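How Do You Teach a Robot Arm to Move Something Tiny?

Have you ever tried to teach a little kid to tie a shoe? You can explain it all day long ("make a loop, go around, pull it through!") and they just stare at you. So what do you do? You sit down next to them, put your hands over their hands, and do it together. A few tries later they start to get it.

Well, I teach robots for a living, and my day looks a lot like that!

I work on a project called Prollano. Our job is to get robot arms to do the small, fiddly chores that people in science labs do over and over. My favorite chore, and also the one that makes me grumble the most, is moving pipette tips.

Wait, what's a pipette tip?

A pipette (say it "pie-PET") is a tool scientists use to suck up a teeny bit of liquid and squirt it out somewhere else. It's a bit like a fancy eyedropper. On the end goes a little plastic cone called a tip. When you switch to a new liquid you pop on a fresh tip, so nothing gets mixed up by mistake. The tips stand in a box with a rack on top, and the rack is full of small holes, one tip to a hole.

Picking up a tip with your fingers is easy. Now try it wearing oven mitts, looking through a paper towel tube. That's closer to how it feels for a robot.

Two ways to show a robot what to do

The first way is by hand. You hold on to the arm and push it where you want it to go, like leading a horse. While you push, the computer writes down how much every joint bends. Later it can play the whole thing back. I love this way because I can feel what the arm is doing. The trouble is that my own big arms get in front of the cameras!

The second way is by remote control, and the grown-up word for it is teleoperation. I sit off to the side and steer with a controller. When I move left, the robot moves left. When I squeeze, the gripper squeezes. It's kind of like a video game, except if you mess up, a real box goes flying. (Ask my teammate Jui-lin Wu about her first week. She still finds tips under her desk.)

Each time we do the job from start to finish, we call it a demonstration, or a demo. One demo isn't nearly enough. If the robot only sees one, it may copy me exactly, and then it gets stuck when the box is a thumb's width away from where it used to be. So we do lots and lots and move things a little each time. For the tip job we wanted 500 demos. On my best day I did 76, and then I had a very long snack.

What happens to all those demos?

A computer program looks through them for a pattern. When the camera sees this, the person does that. When the gripper is too high, the person goes lower. After enough practice the program can make its own guess about what to do next, even with the box in a new spot. We say the robot has learned, though it still needs plenty of help. The first time ours tried the job all alone, it pinched the air very carefully, moved over, and let go of nothing at all. We clapped anyway.

Try it at home

Get a friend, a blindfold, an egg carton and some dry macaroni. Your friend is the robot and wears the blindfold. You steer their hand gently by the wrist and see if you can get one noodle into each cup. Next, let go and use only words. Which way was easier? I bet I know!

Our tip boxes, with their lids open and the gripper over the table:
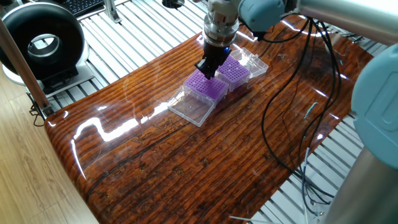
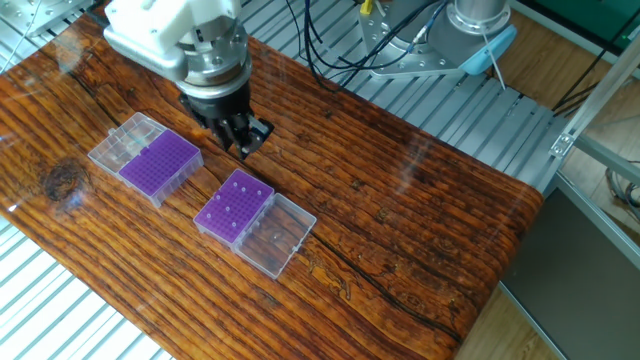

Written by Cheng-en Fu
Robot teacher, Prollano project
Noodle game tested by Dwight Gosselin, who dropped most of them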